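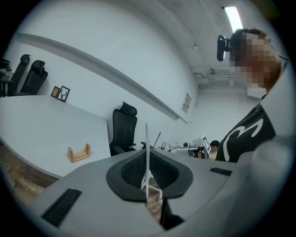
Grirnbridge Allotment and Garden Club: Outings

So we finally made it to the Plullier seed house open day! I've been on about this trip since June of last year, and I'm happy to say the coach was full and only one person left their sandwiches on it (me).

It's a longer drive than the map lets on, and the last stretch is all farm lanes, so we rolled up a bit after 10 and went straight for the coffee. Good coffee, too, and a kind of flat plum cake I had two pieces of. Then they split us up for the tour. My bunch started in the drying barn, where the bean pods hang in net sacks from the rafters and the whole place smells like hay and pepper. I could have stayed there all morning.

Next came the cleaning room. They still use an old hand-cranked sieve for the small lots, the lettuces and poppies and so on, and they let us have a turn. You have to keep a steady pace or the chaff goes through with the seed. I did not keep a steady pace. The big lots go through a blower that was too loud to talk over, so we all just nodded at each other and moved on.

The seed library was my favorite part. It's a cold little room (bring a sweater, I mean it) with more than 300 kinds of tomato in paper packets, all filed in wooden drawers with the year they were last grown. If a packet gets too old they sow it out, save fresh seed and start the clock again. They do 40 kinds a summer that way. I asked about the Mészáros pepper, the long yellow one we lost in the wet year, and yes, they have it, and yes, I came home with some. I'll start a tray in my kitchen window and bring the spares to the plant swap.

After lunch we walked the trial beds. The squash were a mess in the best way, all climbing over the paths, and there was a row of Clellilico chicory with dark red hearts that I'd never seen before. We got to taste it raw. Bitter! I liked it, but half the group pulled a face and went looking for more plum cake.

The shop is small and gets packed by 3, so do your buying early if you go. Most packets were fair in price, though the flower mixes seemed steep to me. Their tip for anyone with heavy soil like ours was to sow carrots in a trench filled with old compost and sand, and I'm going to try it on the bottom half of my plot.

Soil thermometers were sold out. They said they'd mail me one when the next box comes in, and I've left them my address.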